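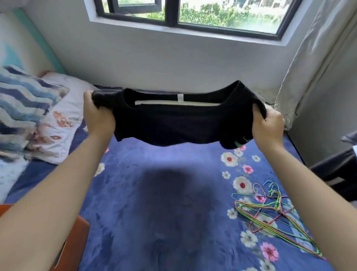
Club de Ciclismo Stomerlow · Equipo de Retransmisiones y Web

Incidencia: el directo de la clásica de primavera se corta en el segundo puerto
Estado: resuelta
Abierta el 10 de abril de 2018
Afecta a: reproductor web y aplicación de móvil

Descripción inicial
¡Hola a todos! Abrimos este registro con lo que nos habéis ido contando por el formulario (gracias, de verdad, porque han llegado mensajes con un detalle estupendo). La señal entra bien en la salida, aguanta el tramo llano y, en cuanto la moto Wokeck empieza a subir el segundo puerto, la imagen se queda congelada mientras el audio sigue. A los que ven la carrera desde el navegador les vuelve al recargar la página. En la aplicación hay que cerrarla del todo y entrar de nuevo.

Pasos para reproducirlo
Abrir la retransmisión en diferido de la prueba de marzo.
Elegir calidad alta.
Saltar al comienzo del segundo puerto y dejar correr la imagen.
El fallo aparece también con otra conexión y con otro navegador.

Primera prueba
Empezamos por lo fácil, el reproductor. Vaciamos la caché, quitamos el marcador superpuesto con los tiempos de la escapada y volvimos a probar. Nada, el corte seguía en el mismo sitio. Al menos el marcador queda descartado, que era el sospechoso favorito de medio equipo, ¡y con lo bonito que ha quedado este año!

Segunda prueba
Miramos el codificador Desmet. La configuración guardada tenía un límite de 500 espectadores simultáneos por servidor y en marzo llegamos a 600, cosa que nos alegró el día. Subimos el límite y repetimos con carga simulada. Mejoró el arranque, que ahora es casi inmediato, pero la congelación en el puerto no se movió. Dejamos el límite nuevo puesto de todas formas.

Tercera prueba
¡Aquí sí! Comparamos los registros de la moto con los del servidor Stilard y vimos que, al entrar en la subida, el transmisor cambia de antena y manda unos fotogramas con la marca de tiempo repetida. El audio va por otro canal y no se entera. El servidor esperaba un fotograma clave que tardaba demasiado y daba la imagen por perdida.

Solución aplicada
Intervalo de fotogramas clave reducido de 6 a 2 segundos en el transmisor de la moto.
Reconexión automática del vídeo a los 5 segundos sin imagen, en web y en aplicación.
Corrección de marcas de tiempo activada en el servidor Stilard.
Con los tres cambios hicimos la subida completa con la moto, ida y vuelta, y la imagen llegó entera hasta la pancarta. Hubo un salto mínimo en la curva de la fuente, y se recuperó sin tocar nada. ¡Da gusto ver el puerto así, con los ataques enteros!

Qué tenéis que hacer vosotros
En el navegador, nada, basta con recargar la página una vez. En el móvil, instalad la última actualización antes de la próxima carrera. Si usáis la aplicación en una tele, comprobad que la calidad esté en automática.

Pendiente
La repetición de la prueba de marzo sigue con el corte, porque se grabó tal cual salió. Estamos montando otra versión con la tarjeta de la cámara de la moto y la colgaremos en esta misma ficha. Si veis otro parón, respondед aquí con el kilómetro de carrera y el dispositivo.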